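떼어낼 것을 생각하며 붙이는 사람들
전셋집 벽지와 양면테이프, 그리고 끈끈이 자국에 대하여

이사 나가는 날 가장 무서운 사람은 집주인이 아니다. 집주인 옆에 서서 벽을 쓱 훑어보는 부동산 실장님이다. 나는 지금까지 세 들어 산 집마다 그 눈길을 한 번씩 받아 봤는데, 매번 시험지 걷어 가는 선생님 앞에 선 기분이었다. 못은 당연히 안 박았다. 대신 붙였다. 현관에 열쇠걸이를 붙이고, 욕실에 선반을 붙이고, 침대 머리맡에 엽서를 붙이고, 겨울이면 창틀에 문풍지를 붙였다. 그러고는 나가는 날 새벽까지 손톱으로 긁었다.

이 글을 쓰게 된 것도 그 손톱 때문이다. 지난번 집에서 욕실 선반을 떼다가 엄지손톱이 반쯤 들렸고(지금은 다 자랐으니 걱정 마시길), 그 꼴을 본 편집장이 "그 얘기 재밌겠는데 써 봐" 하고 말했다. 남의 손톱이 들렸는데 재밌겠다니. 그래도 썼다. 쓰다 보니 할 말이 너무 많아서 깜짝 놀랐다!

먼저 우리 집안의 접착 역사부터 짚고 가야겠다. 외할머니는 밀가루풀파였다. 냄비에 밀가루를 풀어 약한 불에 저으면서, 눌어붙으면 끝장이라고 나한테 주걱을 넘기지도 않으셨다. 그 풀로 문창호지를 바르고, 남은 풀로 내 공책 표지를 싸 주셨다. 여름이면 표지 귀퉁이에서 쿰쿰한 냄새가 났는데 나는 그 냄새가 싫지 않았다. 엄마는 스카치테이프라고 부르는 투명테이프라면 뭐든 해결된다고 믿는 분이다. 찢어진 악보, 깨진 리모컨 뚜껑, 김 봉지, 심지어 슬리퍼까지. 친정에 가서 누렇게 변한 테이프를 볼 때마다 저건 내가 중학생 때 붙인 거구나 하고 알아본다. 그리고 나는 양면테이프파다. 앞에서 보면 아무것도 안 보이는 게 좋아서다. 엄마는 그걸 두고 겉멋이라고 한다.

양면테이프의 세계에 눈을 뜬 건 첫 자취방에서였다. 창 하나에 책상 하나, 그리고 벽지가 유난히 약한 방이었다. 처음에는 문구점에서 제일 싼 종이 양면테이프를 사다가 포스터를 붙였다. 밤에 툭 떨어졌다. 다시 붙였다. 또 떨어졌다. 오기가 생겨서 폼이 들어간 두툼한 걸 사다가 네 귀퉁이에 꽉 눌러 붙였더니 이번에는 안 떨어졌다. 나가는 날까지 안 떨어졌다. 그날 포스터와 함께 벽지가 손바닥만 하게 벗겨져 나왔고, 그 아래에 있던 꽃무늬 옛날 벽지가 나를 빤히 쳐다봤다. 도배비 이야기는 지금도 하고 싶지 않다.

그때 배운 게 있다면, 테이프는 세기로만 고르는 물건이 아니라는 것이다. 종이 벽지는 표면이 약하니 테이프가 아무리 얌전해도 종이가 먼저 찢어진다. 타일이나 유리는 반대로 꽤 너그럽다. 페인트 벽은 페인트가 벽에 얼마나 잘 붙어 있느냐에 달렸는데, 그건 붙여 보기 전에는 알 길이 없다. 실크벽지는 잘 붙는 것 같다가 어느 날 스르륵 미끄러진다. 나는 이걸 전부 보증금을 걸고 배웠다.

그래서 이번에는 나보다 잘 아는 사람을 찾아갔다. 하마다 겐지 씨는 골목 안쪽에서 '칼트게이트'라는 작은 문구점을 한다. 문구점이라지만 가게 절반이 테이프다. 마스킹테이프, 천테이프, 제본테이프, 액자용, 거울용, 카펫용, 무대 바닥에 동선 표시할 때 쓰는 것까지. 가게 이름 뜻을 물었더니 "발음이 좋아서요" 하고 끝이었다. 한국말은 나보다 또박또박하다. 커피를 한 잔 얻어 마시며 가볍게 물어보려던 게 그만 가게 문 닫는 시간까지 이어졌다.

"손님들은 다 제일 센 걸 달라고 해요." 그가 서랍을 열면서 말했다. "그러면 제가 물어봐요. 언제 떼실 거냐고요. 대부분 대답을 못 하세요."

나도 못 했다. 욕실 선반을 붙일 때 떼는 날을 떠올린 적이 있었나? 결혼할 때 이혼을 생각하느냐는 질문 같아서 괜히 컵만 만지작거렸다.

그는 나에게 테이프를 붙이기 전에 해야 할 일을 줄줄이 읊어 주었다. 벽을 닦을 것. 물걸레 말고 소독용 알코올을 천에 조금 묻혀서, 단 벽지에는 쓰지 말 것. 완전히 마를 때까지 기다릴 것. 붙인 다음에는 손바닥 말고 엄지로, 가운데에서 바깥으로 꾹꾹 밀어 줄 것. 그리고 바로 물건을 걸지 말 것. 나는 마지막에서 찔렸다. 언제나 붙이자마자 걸었고, 걸고 나서 흐뭇해했고, 새벽에 와장창 소리를 들으며 깼다. 하루는 재워야 한다고 한다. 빵 반죽도 아니고 재운다니! 그런데 그 표현이 마음에 들어서 요즘은 나도 여기저기서 써먹는다. 테이프 좀 재우자, 하고.

겨울에 창문에 붙이는 물건도 마찬가지라고 했다. 추운 날 차가운 창틀에 문풍지를 붙이면 잘 안 붙는다. 접착제가 굳어 있어서 틈 사이로 퍼지질 못한다는 것이다. 드라이어로 창틀을 살짝 데우고 붙이라는데, 나는 해마다 가장 추운 날 벌벌 떨면서 창틀에 매달려 있었다. 바람이 들어와야 문풍지 생각이 나니까 어쩔 수 없지 않은가. 가을볕 좋은 날에 문풍지를 붙이는 사람이 있다면 나는 그 사람에게 적금 드는 법도 배우고 싶다.

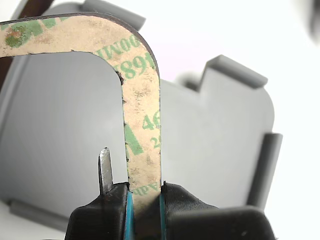
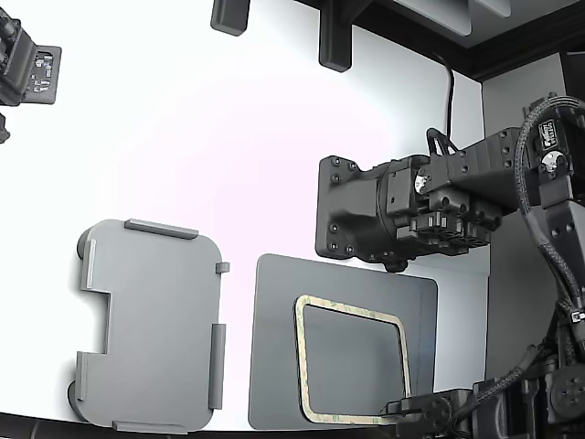
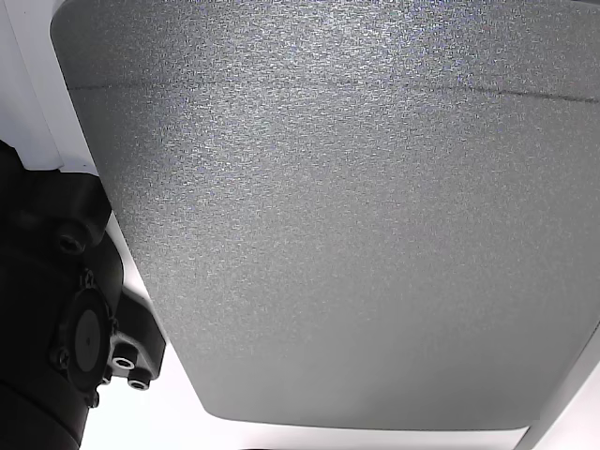 다시 칼트게이트의 서랍 이야기로 돌아가자. 그날 하마다 씨가 꺼내 준 것 중에 '퀴스페'라는 이름의 얇은 테이프가 있었다. 액자 만드는 사람들이 뒷면 종이를 고정할 때 쓴다는데, 손끝에 닿는 느낌이 굉장히 순하다. 세게 당기면 삐쳐서 끊어지고 천천히 당기면 길게 따라온다. 2미터를 끊어 달라고 했더니 그가 자를 꺼내 들었다. 눈대중으로 줘도 되는데 자를 대는 사람이라니, 이런 가게는 오래갔으면 좋겠다.

집에 와서 그걸로 냉장고 옆면에 아이들 그림을 붙였다. 우리 애들 말고 조카들 그림이다. 자석을 쓰면 되지 않느냐고들 하는데, 우리 집 냉장고는 옆면에 자석이 안 붙는다(사기 전에 왜 확인을 안 했을까). 큰조카가 그린 건 공룡이고 작은조카가 그린 건 본인 말로는 나다. 머리카락이 여섯 가닥이다. 지금까지 한 장도 안 떨어졌다.

떼는 이야기를 해야겠다. 붙이는 이야기는 다들 하는데, 손톱이 들리는 건 뗄 때다.

몇 년 동안 나는 민간요법이란 민간요법은 다 해 봤다. 식용유를 발라 두면 끈끈이가 녹는다. 맞다, 녹는다. 대신 벽지에 기름 자국이 생긴다. 선크림도 된다. 여행지 숙소에서 캐리어에 붙은 수하물 스티커를 선크림으로 지운 적이 있는데 캐리어에서 사흘 동안 바다 냄새가 났다. 지우개로 문지르는 방법은 작은 자국에 좋고 팔이 아프다. 드라이어는 효과가 제일 눈에 보인다. 따뜻한 바람을 쐬면서 모서리를 살살 들면 쭈욱 하고 늘어나며 떨어지는데, 그 순간의 쾌감은 귤껍질이 한 번에 벗겨질 때와 맞먹는다. 다만 플라스틱에 너무 가까이 대면 플라스틱도 같이 울어 버린다. 우리 집 욕실 거울 테두리가 그렇게 울었다.

전용 제거제도 여러 가지를 써 봤다. 요즘 정착한 건 '프루본'이라는 스프레이다. 오렌지 껍질 비슷한 냄새가 나고, 뿌린 다음 3분쯤 딴짓을 해야 한다, 하고 쓰려다가 고친다. 딱 3분이다. 하마다 씨가 라면 끓이듯이 타이머를 맞추라고 했다. 나는 그동안 설거지를 한다. 그러면 설거지까지 끝나 있어서 기분이 두 배로 좋다. 카드 모서리로 밀면 끈끈이가 국수 가락처럼 뭉쳐 나온다. 신용카드는 쓰지 말고 안 쓰는 적립카드를 쓰시라. 나는 신용카드로 했다가 빵집에서 결제가 안 되어서 뒤에 줄 선 분들께 한참 죄송했다.

제일 고마운 방법은 돈이 안 드는 치실이다. 벽에 붙은 폼테이프 뒤로 치실을 넣고 톱질하듯 좌우로 당기면 폼이 반으로 갈라지면서 물건이 먼저 떨어진다. 벽에 남은 폼은 그다음에 천천히 해결하면 된다. 이걸 일찍 알았으면 내 엄지손톱은 무사했을 텐데. 욕실 선반을 떼던 그날, 치실은 내 손에서 한 뼘 떨어진 컵에 꽂혀 있었다.

이 대목에서 던소프 하숙집 이야기를 안 할 수가 없다. 어학연수라는 이름으로 잠깐 나가 살던 시절, 내가 묵은 집 이름이 던소프였다. 집주인 할머니는 규칙을 종이에 적어 현관에 붙여 두셨고, 그 첫 줄이 벽에 아무것도 붙이지 말라는 거였다. 그 종이는 테이프로 벽에 붙어 있었다. 나는 말을 잘 듣는 하숙생이어서 벽 대신 옷장 문 안쪽에 가족사진을 붙였다. 옷을 꺼낼 때마다 엄마가 나타나서 목도리를 하라고 하는 것 같았다. 떠나는 날 사진을 떼는데 옷장 안쪽 나무에 먼저 살던 사람들의 테이프 자국이 있었다. 높이도 다르고 크기도 다르고, 어떤 건 모서리만 삼각형으로 남아 있었다. 다들 여기에 누굴 붙여 놨던 거구나 싶어서 짐을 싸다 말고 한참 서 있었다. 내 자국은 지우지 않고 나왔다. 할머니, 혹시 보셨다면 죄송해요.

하마다 씨에게 이 이야기를 했더니 그도 비슷한 게 있다며 계산대 옆면을 보여 주었다. 가게를 처음 연 날 붙인 가격표 자국이 그대로 있다고 했다. 테이프 가게 주인이 자국을 못 지운다고 흉보는 손님도 있단다. 지울 수 있는데 안 지운다고 매번 설명한다고 한다. 커피를 한 잔 더 얻어 마시면서, 나는 속으로 그건 좀 지우는 편이 장사에 낫지 않을까 생각했다.

이 기사를 준비하는 동안 주변에 테이프 사연을 물어봤더니 너도나도 꺼내 놓았다. 같은 팀 디자이너는 웨딩사진을 못 없이 걸겠다고 버티다가 신혼 첫날 밤에 액자가 침대 위로 떨어졌다고 한다. 다행히 둘 다 부엌에서 라면을 먹고 있었다. 동네 미용실 원장님은 300원짜리 스티커를 떼려다 거울을 새로 했다. 친구 하나는 헤어진 사람이 붙여 놓고 간 야광별을 천장에서 아직 못 떼고 있다. 천장이 높아서라고 한다. 의자를 빌려주겠다고 했더니 화제를 돌렸다.

나는 4월에 또 이사를 한다. 이번 집에는 아무것도 안 붙이고 살겠다고 결심했으나 들어오고 일주일 만에 열쇠걸이를 붙였다. 열쇠를 못 찾아서 지각을 했기 때문이다. 그다음부터는 둑이 터졌다. 달력, 수건걸이, 멀티탭, 리모컨 집, 조카의 공룡. 그래도 이번에는 붙일 때마다 뒷면에 연필로 무슨 테이프를 썼는지 적어 두었다. 미래의 내가 치실을 들지 드라이어를 들지 바로 알 수 있게. 이삿짐 상자에는 프루본 한 통과 안 쓰는 적립카드를 제일 위에 넣어 둘 참이다.

엄마한테 이 얘기를 하니까 그럴 시간에 투명테이프로 붙이라고 하신다. 그리고 며칠 뒤 반찬을 보내 주셨는데, 김치통 뚜껑에 테이프가 어찌나 칭칭 감겨 있던지 가위를 가져와도 끝을 못 찾겠더라. 김치는 잘 익어 있었다.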